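4.3 Tarea de clasificación: vaciar una caja mixta

Esta sección es válida para el brazo doméstico Kanelo con programa Lurora 2. Antes de comenzar, el usuario debe haber terminado la calibración de la sección 4.2.

Muchos compradores nos escriben con la misma pregunta: ¿puede ya la máquina ordenar la casa sola? Nuestra respuesta es: todavía no. Kanelo levanta bien los objetos rígidos sobre una mesa plana. Una caja con telas, encima de una cama, es un trabajo mucho más difícil, y recomendamos hacerlo siempre con una persona presente.

Preparación

1. Coloque la caja abierta sobre la superficie de trabajo. Si usa la cama, estire la colcha lo mejor posible.
2. Abra las solapas hacia afuera y compruebe que no vuelven a cerrarse.
3. Retire las piezas de vidrio, los objetos cortantes y todo lo que pese más de 500 gramos.
4. Deje libre una zona al lado de la caja para los objetos ya clasificados.
5. En el menú, elija Tareas > Clasificar > Caja mixta.

Nota: el papel roto en las paredes de la caja puede ser leído por el programa como un objeto. Si el brazo intenta cogerlo, pulse Omitir.

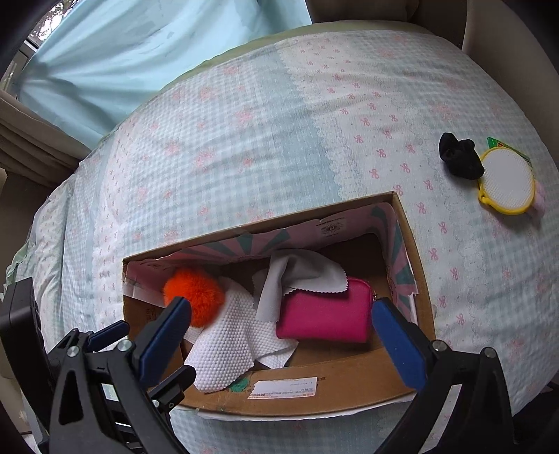

Figura 4-3. Caja mixta sobre una cama: pompón naranja, telas sueltas y estuche rosa con cremallera.

En un contenido como el de la figura, el orden de recogida es importante. El estuche está en parte debajo de la tela gris, y el programa no siempre entiende cuál de los dos debe salir primero. Indíquelo usted en la pantalla.

Ejecución

1. Seleccione primero el objeto que no está cubierto por otro. En la figura 4-3 puede ser el pompón.
2. Continúe con las telas. Ajuste la fuerza de cierre al nivel 2.
3. Espere a que la tela esté completamente fuera de la caja antes de confirmar el paso siguiente.
4. Para estuches y bolsas, suba la fuerza al nivel 3 y marque el punto de agarre lejos del tirador de la cremallera.
5. Si el agarre falla, el brazo repite el movimiento hasta 5 veces y después se detiene.

Precaución: no meta la mano en la caja mientras el indicador está encendido. Pulse Pausa y espere la señal sonora.

Precaución: una tela puede engancharse con la solapa y arrastrar la caja entera. En este caso pulse Parar - no tire de la tela con la mano.

Limitaciones conocidas

Doblar la ropa no está incluido en esta versión. El brazo deja las telas en la zona libre como salen de la caja. Los objetos peludos o con malla dan a veces una medida de anchura incorrecta; puede corregirla en Ajustes > Anchura manual.

En las pruebas de abril en el taller de Usthorpe, las telas lisas fueron la causa más frecuente de repetición. El módulo de agarre Rajput, que se vende por separado, tiene una almohadilla más blanda para este uso. Vea la sección 6.1 para el montaje.

Revisión del texto: 10 de mayo de 2020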